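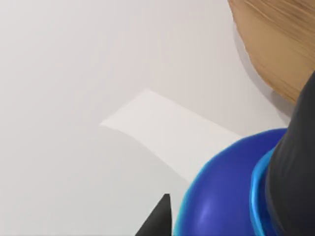
Keeping a pale worktop pale (and other things I have learnt by scrubbing)

We had our kitchen redone in April, and after years of a speckled brown worktop that hid every crumb and most of a curry, I let myself be talked into white. I love it. I also spent the first fortnight following everybody in the house about with a cloth, which did me no favours with the family, and in the end I sat down and worked out a routine I could live with. Several of you have written in to ask what I do, so I've put it all on one page, along with some bits on wooden bowls and boards because the two questions nearly always turn up together.

The everyday wipe

Warm water, a small drop of washing-up liquid and a soft cloth, well wrung out. That really is most of it! The mistake I made early on was using far too much soap, thinking more must be better, and it left a dull film that caught the light every evening and drove me up the wall. If you have that film already, go over the whole surface with plain warm water, change the water, go over it again and then dry it with a clean tea towel. Don't skip the drying. We are in a hard water area here in Wudstead and if I leave the top to dry by itself I get little chalky rings wherever a drop has sat.

I keep two cloths on the go, one for wiping and one for drying, in different colours so that they don't get muddled. They go in the wash with the towels, hot, and I leave out the fabric softener, as it makes them smear.

Tea, turmeric and beetroot

These are the three that worry people. For tea and coffee rings, make a paste of bicarbonate of soda with a little water, spread it over the mark, leave it while you do something else and then wipe it off gently with a damp cloth. Gently is the important word there (I once went at a tea ring like a woman possessed and had a patch shinier than the rest to show for it). Try any paste in a corner first, behind the kettle or somewhere like that, and look up what the maker of your worktop says before you start, particularly if it's stone. Marble and its relations can't abide lemon juice or vinegar, so please keep both well away.

Turmeric is a beast. Get to it straight away with soapy water and you'll usually be all right. If it has had the night to settle in, do the paste, do it again the next day, and then open the blinds and let the sun have a go at what's left. A sunny windowsill did more for my yellow spatula than anything I ever bought in a bottle, and I've had the same luck with a faint yellow patch on the worktop by the window.

Beetroot looks dreadful and comes off easily. I chop it on a big plate now anyway.

Under and behind things

Crumbs collect behind anything that stays put, and on a pale top you can see the little grey line they make. I used to pull everything forward once a week, with a lot of huffing. Now I slide a folded tea towel under the front feet of the heavier things and draw them towards me, so nothing scrapes, and I do one each morning while the kettle boils. Unplug first, of course, and check where the flex is going before you pull.

While you are there, give the back edge a wipe where the worktop meets the wall. An old, soft toothbrush gets right into the join. If the sealant has gone black, though, cleaning will only get you so far and it's better to strip it out and run a fresh line, a job for another page.

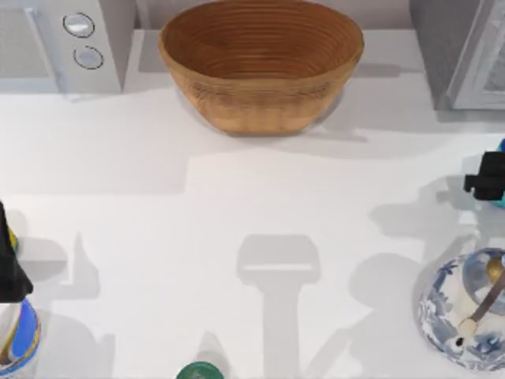

Wooden bowls are easier than people fear, as long as you remember that wood and long soaks don't get along. Wash a bowl by hand in warm soapy water, inside and out, rinse it quickly and dry it straight away with a towel. After that I leave it on its side for an hour or so to air before it goes back. Putting a damp bowl flat on its base is how you get a musty smell underneath, and on a light worktop it can leave a tan ring as well. The dishwasher is out of the question. I lost my mother's salad bowl that way, split from the rim nearly to the middle, and I still feel bad when I think of it.

If yours has ridges or grooves, run a soft brush round them, following the line of the ridge, and then dry with the towel wrapped over one finger. It's fiddly the first time and then you stop noticing.

Oiling

Use a food-safe mineral oil or a board oil. I've had the same tin of Sondari board oil since before the kitchen was done and there's plenty left in it. Don't use olive or sunflower oil, however handy the bottle is, as they go sticky and then they smell. Warm the bowl a little by standing it in a sunny spot, rub in a thin coat with an old cotton rag, leave it overnight and buff off whatever hasn't gone in. I give a new bowl 2 coats on separate nights and after that top it up whenever the wood looks dry and thirsty.

One word about the rag, and please do take it seriously. Some finishing oils, linseed and Danish oil especially, can make a scrunched-up rag heat itself and catch fire. Lay the rag out flat outdoors to dry fully, or soak it in water, before it goes in the bin.

If the bowl smells of onion

Sprinkle coarse salt in, rub it round with half a lemon, rinse and dry. Do it over the sink if you have a marble top, for the reason I gave further up!

Next time I'll get on to limescale round taps, which I have been putting off, and the sealant business too if there's room.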